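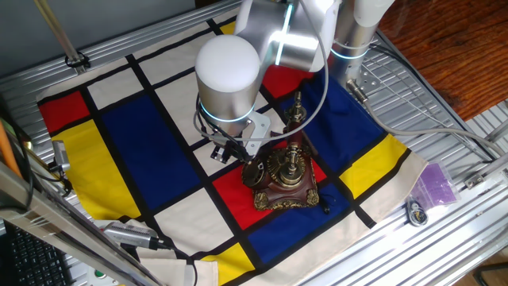 Ulla Viklund has spent most of the year teaching robot arms to handle things they were never designed for. She leads the demonstration group at Nolberg, a small automation company, and her current project, Nastima, is a library of household tasks performed by people through a robot. One of the tasks is lifting the receiver of an old-fashioned telephone and putting it back.

"People ask why a telephone," she says. "It's an awkward shape. The receiver is long, it has a heavy end, and there's a cord that gets in the way. A person does it without looking. The arm has to be shown."

There are two ways of showing it. In the first, the operator takes hold of the arm and moves it through the task while the joints give way. In the second, the operator sits at a separate controller and the arm copies what the controller does. Viklund's group started with the first and now uses the second for nearly everything.

"When you push the arm by hand, you're feeling the arm. You get tired and you start taking short cuts with your elbow. And your own hands are in the camera view, so you have to deal with that later. With the remote you only get what the robot gets."

The drawback is touch. Her operators can't feel when the gripper meets the object, and new ones tend to squeeze too hard or stop short. Training takes 8 hours, spread over several mornings, before anyone's recordings are kept. Most people improve quickly once they learn to slow down over the last inch or so.

"I tell them to stop above the thing, look, and then go down. They all want to do it in one sweep."

By July the group had 714 telephone recordings that passed review. Another 52 were set aside, mostly for cord trouble. Viklund kept those in a separate folder. She thinks failed attempts are worth having, provided they are labeled properly, and she is critical of collections that leave them out.

"If the receiver slips and the operator picks it up again, I want that. That's the part the robot will need. What I don't want is someone waving the arm around while they think."

The cloth under the objects gets changed as well. Early on, everything was recorded on a plain surface, and the trained policy did poorly when it was moved to a patterned one. Now strong colors and heavy lines are part of the normal rotation. The objects are shifted and turned between recordings.

A partner firm, Midtbø, will run the same tasks on its own arms this fall. Viklund expects the first weeks to go to calibration – "cameras, mostly" – and after that she wants to start on drawers.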